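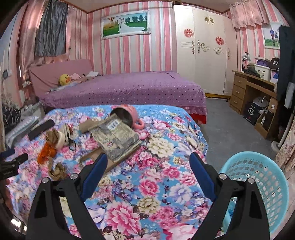
About Prurnico

Prurnico makes hand-held grippers and teaches people to use them. Tonantzin Varela started the company with Cherry Mae Rivera, and there are now 39 of us, most working in people's homes. A trained operator picks up ordinary household things with the tool — mugs, packages, clothes — and the recordings are used to teach robots the same jobs.

Open day

Every November we open the workshop to visitors. Last year roughly 200 people came through, among them two classes from the technical school. The day runs on a Monday, and the doors open at 10 a.m.

There are 4 stations. At the first you can hold a gripper and try the jaws. At the second, Cherry Mae's team shows how an operator picks up a mug by its handle and sets it upright. The third has our Ñahui arm, which repeats tasks learned from the recordings. It is slow and it drops things, and visitors are welcome to watch that too. The last is the repair bench, where worn pads are changed.

Children are welcome but must stay with an adult near the arm. Parking is behind the Dillico building — please don't use the loading bay.

Visits at other times

Schools and small groups can book a weekday demonstration, which lasts 79 minutes with the safety talk. Write to the front office with your group size and a few possible dates.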